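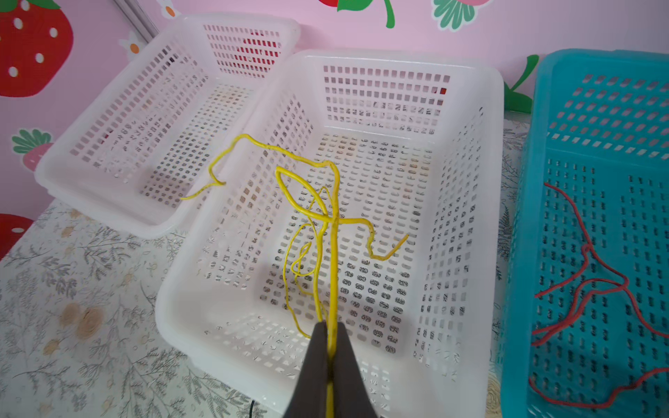 Yellow cable over one of the white sorting baskets, with the red cord in the blue basket beside it.

Wokgate Cord and Cable Library
Progress report to the Plutton Fund, covering the period to the end of July
Prepared by Lorraine Cosgrove

Dear Mehwish,

Thank you for your patience with us this spring, and for the kind note you sent with the second payment. I promised you a proper account of where the $3,000 has gone and how the sorting is coming along, so please make yourself a cup of coffee, as I do tend to go on.

When I last wrote, the donated cables were still in the bags they arrived in, and most of those bags had turned into one big knot. We have now opened and sorted 32 of them. Kerubo Nyamweya suggested early on that we stop using cardboard boxes and buy plastic baskets with slotted sides, and I am so glad we listened to her. You can see what is in a basket from across the table, the dust and crumbs fall through the bottom, and they wipe clean in a minute. We keep white baskets for cables still to be untangled and blue for the ones that are ready to be checked – a simple rule, but it took us a while to settle on it, and there were a few lively talks along the way!

Untangling is still the slow part. The thin yellow cables are the worst of the lot, as they hold every bend they have ever been given and spring back into loops as soon as you put them down. Tae-yang Cha has found that it goes better if you lift the whole tangle up by one point and let the loose strands hang before you start pulling at anything. We all do it his way now. The red cords are much softer and have given us very little trouble.

Checking has gone well. Han-gyeol Cha tests each cable, ties it with a cloth strip and writes the length on a tag. Anything with a cracked cover is set aside for scrap, and I would rather we lost a few good ones than lent out a bad one. The first families borrowed from us in June, and we now have 7 schools and clubs signed up as well, which is more than I had dared to hope for at this stage.

Most of the money so far has gone on the baskets, the tester and the shelving. The shelving came in a little over what we planned, and I have moved the difference from the printing line, as we are still writing our tags by hand.

For the next period we would like to open on a second evening each month and clear the last 10 bags. I would also love for you to come by and see the tables for yourself. Early evening is best, from five o'clock on.

With warm thanks from all of us,
Lorraine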